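Plastic Bags and Sheeting - Frequently Asked Questions
Tavell Reuse Store, Brindville
Updated 3rd February

Which plastics do you accept?
Carrier bags, large plain bags, cover sheets and clear film. Crumpled material is fine. Fold it once if it is longer than the Hutchins bin, and do not tie knots in it.
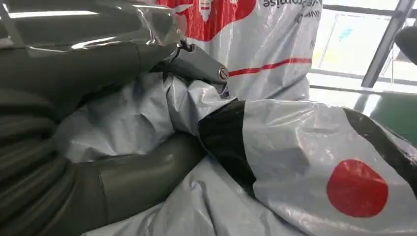 Knots have to be cut out by hand, and a cut bag goes to scrap - it cannot be reissued.

Do I need to sort by color?
No. Keep clear film apart from white and gray if you can. Mixed loads are accepted up to 40 liters.

Do I need to empty everything first?
Yes. Open each bag fully and check the folds of any sheet before you hand it in.
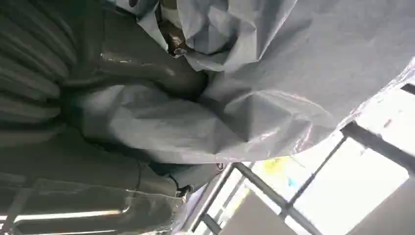 Small items caught in a crease are held at the Lidden desk for seven days, then discarded.

Are printed bags accepted?
Yes, with any color of ink. QR codes and lettering do not need to be covered. Printed bags are stored flat, 400 to a crate.

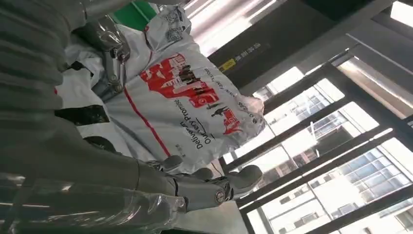 White printed bag with red skyline graphic and two QR codes

Can I collect bags for my own use?
Yes, during opening hours. Stock was 3,420 bags at the January count.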